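Workshop Notebook, Bench Area
Last updated: September

Subject: Care and layout of the butcher-block table, tray, floor mat and plant
Entry prepared for shared use. Initials to be added beside any later correction.

09:15. The weekly surface check was carried out on the butcher-block table before other work began. The top was cleared of paper and small hardware and wiped along the grain with a damp cloth, then with a dry one. Two dull patches were found near the middle. They are shallow and do not catch a fingernail. Previous entries attribute marks of this kind to cups set down without a coaster, and the same explanation is accepted for the present.

The patches were sanded by hand with 400 grit, following the stripes of the wood. Noel Umali asked whether the earlier practice of finishing at 2000 should be continued. It was agreed that it should not. The finer paper closed the surface so thoroughly at the last treatment that the oil sat on top and remained tacky into the next morning. The sheets of 2000 have been returned to the drawer for use on metal parts only.

09:50. Board oil applied. The product is the Arnach clear oil, from the can opened in the spring. A thin coat was worked in with a folded cotton rag, left for 20 minutes, and the excess removed. Used rags were laid flat on the outdoor rack in accordance with the standing instruction. They are not to be placed in the bin under any circumstances, and the person who oils the table is responsible for collecting them once they have dried.

The can is now low. A replacement has been requested through Draststead under line 199 of the consumables list. The description on that line still reads "oil, cutting board, kitchen" and has twice caused the order to be sent to the break room. Onyekachi Igwe will ask for the wording to be changed.

10:30. Tray. The red-pink plastic tray was washed with dish soap and rinsed. Solvent wipes had been proposed for the adhesive residue left by an old label. A small test on the underside clouded the plastic slightly, so the remainder was removed with warm water and a plastic scraper. It took some patience. Solvent wipes should not be used on this tray or on the spare from the same Zistgate order.

The residue came away completely at the rim and less completely underneath, where a faint outline of the label can still be felt. No further work is planned on it.

Placement was discussed at some length. The tray has tended to migrate toward whichever side of the table was last in use, and items intended for it have then been set directly on the wood. The agreed position is flat on the tabletop, on the same side as the rail, with a strip of bare wood left between the two. The strip makes it possible to lift the tray by its rim without knocking knuckles against the rail, and it allows a cloth to pass through when the table is wiped. The tray is to be left empty at the end of each session. Screws, zip ties and pens are not to be stored in it overnight.

11:10. Rail. The black aluminum rail along the edge of the table was wiped down and its fasteners checked for tightness. One had backed off by a quarter turn and was retightened. Dust collects in the joint between the rail and the wood and is best removed with the soft brush kept on the hook by the sink. Compressed air simply moves the dust onto the mat.

11:25. Floor mat. The black mat with the orange stripes was lifted, swept on both faces and relaid parallel to the rail. The concrete beneath was swept and mopped. One corner of the mat had begun to curl. It was weighted with the Brannigan toolbox over lunch and now lies acceptably flat, though it should be looked at again at the next check. If the corner continues to lift, the mat should be rotated end for end before any adhesive tape is considered. Tape was used on the previous mat and left marks on the floor that required a full afternoon to remove.

13:40. Plant. The succulent was returned to the table after its time at the sink. It had been watered thoroughly and allowed to drain. Two withered leaves were taken from the base. The trailing growth over the side of the pot was left alone at the request of N. Umali, who intends to root cuttings from it when the weather is cooler.

Watering is to take place at the sink only, and the underside of the pot is to be dried before it goes back on the oiled wood. A cork disk has been cut for the pot and is waiting for its second coat of sealer. Staff are reminded that the plant requires very little water and that a single person should be responsible for it. For the present this is O. Igwe.

14:30. Table returned to general use. The oil was dry to the touch at the treated patches, and the sheen was reasonably even when viewed from the desk side of the room. 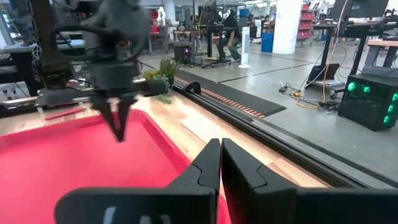
Tray, rail and succulent on the butcher-block table, with the striped mat on the floor alongside.

15:10. Points carried forward.

Second coat of oil on the two sanded patches, at the next weekly check. The remainder of the top does not require it.

Confirm receipt of the replacement oil from Draststead. If it has gone to the break room again, retrieve it before it is put to use there.

Inspect the curled corner of the mat.

Cork disk: second coat, then fit under the pot.

Consider whether the spare Zistgate tray should be kept in the cabinet or given to the packing bench, where there has been a request for one. O. Igwe prefers the cabinet. N. Umali has no objection to either arrangement provided that the tray is labeled with a tie-on tag and no adhesive is used.

Added 16:45, N.U. Rags collected from the rack, dry. Cloth supply in the drawer is down to the thin ones, which shed lint on fresh oil. Please add the heavier cotton to the list.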